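Lerkiron Head Camera Kit

From Trusstead, out of our workshop in Lasuddale

Home > Kits > Recording > Lerkiron

In stock. Usually leaves us within 8 working days.

I built the first Lerkiron because I was fed up with losing good runs. You spend a whole morning guiding a robot through the same household job over and over, you sit down with a cup of tea to look at what you've got, and half of it is the back of an elbow. So this is a head camera kit for people who gather examples for a learning system, and it's the one I use myself (nearly every day, to my family's despair).

It bolts to the head plate, looks down over the torso and takes in both arms and whatever they're working on. That's the view your model will get later on, so I like it to be the view I record from. Each run is saved as its own folder with the pictures, the joint readings and a plain text note you can fill in afterwards. You can read the lot without any of our software, which matters to me a great deal, having once been locked out of two years of my own work by a company that shut down.

Loading a washing machine has turned into my favourite test job. Soft things bend, doors get in the way, and the two hands have to do different jobs at the same moment. Mats are a proper nuisance! Stiff enough to catch on the rim, floppy enough to droop if one hand lets go too soon.

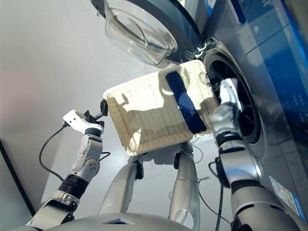 Mat going into the drum, left gripper on one corner, right hand at the opening. Head camera view.

I keep the runs where it goes a bit wrong as well, by the way. If the mat snags and you have to pull back and try again, press the amber button on the hand unit and the note gets a marker at that moment. I used to bin those and I wish I hadn't, as the systems I trained on tidy runs alone had no idea what to do after a fumble.

What's in the box

Camera head with mounting plate and four bolts
Hand unit with start, stop and marker buttons
2000 mm cable, grey sleeve
Storage box, room for over 500 runs of ordinary length
Printed setup sheet, one side of paper

The bits people ask me

Weight on the head is 70 grams without the cable. Leave some slack at the neck or it will tug when the head turns.

Bright light from a window will still give you hard patches on pale cloth. I leave exposure locked and record at different times of day, so the system sees plenty of both. Chidubem Chukwu, who tests all our kits, prefers it on automatic and we've agreed to differ. There's a switch.

It works on its own, but if you've already got our Effiong wrist cameras they plug into the same storage box and everything lines up by time. Put the box on firmware from December or later first, please! Older boxes will record all three cameras but the wrist ones drift.

Spare plates and cables are on the parts page. If your head plate has an odd bolt pattern, send me a drawing with the measurements on it and I'll tell you if I can cut one to fit.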